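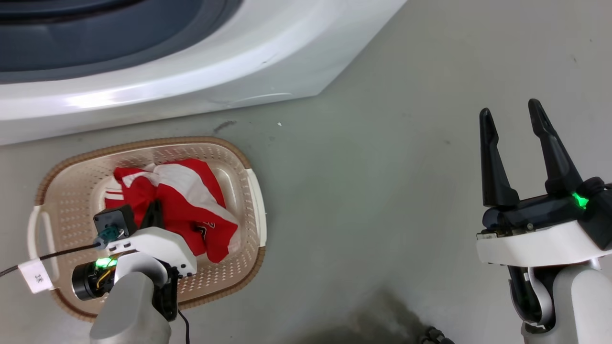
MINUTES OF THE LAUNDRY AND SHARED ROOMS MEETING
Ziltmont House, September

Held in the ground floor lounge. The meeting opened at 6:30 p.m. with Áine Noonan in the chair.

1. Minutes of the previous meeting
The minutes were accepted with one correction. Under item 4, "dryer" should read "washer."

2. Matters arising
The new door closer for the laundry room has been fitted. The notice about quiet hours has been reprinted in larger type and is now posted by the elevator. The request for a second folding table is carried forward.

3. Baskets and unclaimed clothing
The chair referred members to the oval basket with the brown woven-textured rim and white handles on the floor by the white front-loading washer, with a red and white garment in it. It was noted that the garment carries a small dark logo or lettering. Any resident who recognizes it is asked to speak to the chair.

There was discussion of whether baskets may be left on the floor while a load is running. Residents on the upper floors said that carrying a basket up and down between loads is a hardship. Others said that the passage to the sink is narrow and that baskets have been an obstacle in the evenings.

Agreed: One basket per household may stay beside the machine in use. Baskets are to be marked with an apartment number on the underside. Unclaimed clothing will be held for 31 days in the cupboard under the stairs and then donated.

4. Condition of the floor and machines
Members were reminded that the light gray floor shows every mark. A small dark smudge by the base of the washer was noted, as was a faint scuff line low on the front of the machine. The scuff is cosmetic and no repair is proposed. The smudge will be passed to Dillex under the existing cleaning contract. Members asked that Dillex also be reminded to clean along the base of the machines — this had been raised in the spring and not followed up.

Agreed: The chair will write to Dillex before the next visit.

5. Charges
The price of a wash remains at 2 dollars and 3 dollars for the long cycle. A proposal to raise both was not seconded. The balance in the laundry fund stands at 92 dollars after the purchase of the door closer.

6. Booking sheet
The paper sheet will continue. Residents are asked to write their apartment number clearly and to cross out any slot they no longer need. A slot not taken up within fifteen minutes may be used by the next person.

7. Other business
The light over the sink flickers. To be reported to the building office.
A resident asked for a hook for wet umbrellas. Agreed, to be placed inside the door.

The meeting closed at 7:25 p.m. The next meeting will be held in the same room, with items for the agenda to reach the chair one week ahead.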